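Cleneson brings fuel polishing skid to Ultbridge

30/06/2026

Good news for anyone who looks after a standby generator in the Ultbridge area: Cleneson has opened orders for the Gerkum, a compact fuel polishing skid built for diesel tanks that sit full for months at a time. We have been waiting for this one since the prototype ran in February, and the production version looks even better on paper.

The Gerkum draws fuel from the bottom of the tank, runs it through a water separator and a fine filter, and sends it back in at the far end, so the whole tank gets turned over and you don't end up cleaning the same few gallons again and again. It moves 300 gallons an hour. That won't impress the people running huge tank farms (they have bigger machines already), but for a hospital annex, a pumping station or a small data room it's a lovely fit!

Stored diesel picks up water through condensation, and where there is water there will sooner or later be microbial growth along the line where it meets the fuel. Filters clog, injectors suffer, and the generator that starts fine on a short monthly test can struggle under a long load. Regular polishing keeps the fuel moving and pulls the water out early.

The control panel comes from Shahbazi, and it may be the best part of the package. It has 16 programmable run times, a leak alarm that shuts the pump down by itself, and a plain text display that tells you which filter needs attention. Older panels made you look up a blinking code in a binder, so this is a very welcome change. 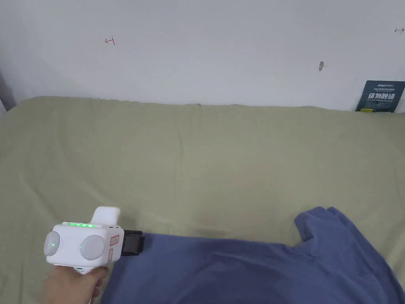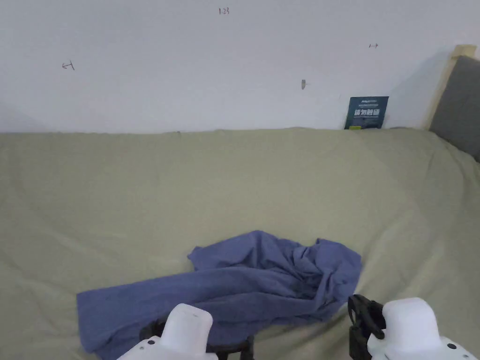

Installation and service

The skid fits through a standard doorway and bolts to a concrete pad. Cleneson allows two days for a typical installation, including the piping and a first full pass through the tank. Sites with underground tanks will need a site visit first, and the same goes for any tank without a spare fitting on top.

Filters are the spin-on kind and can be changed with the fuel still in the tank. Shahbazi will handle panel updates, and Cleneson will keep spare pumps and separator parts on the shelf in Ultbridge, so there's no more waiting on a shipment from out of state.

The first production run is 20 units, with deliveries going out in the order they were booked. Owners of older Cleneson skids can also buy the new panel on its own as a retrofit kit, though the leak sensor has to be replaced at the same time.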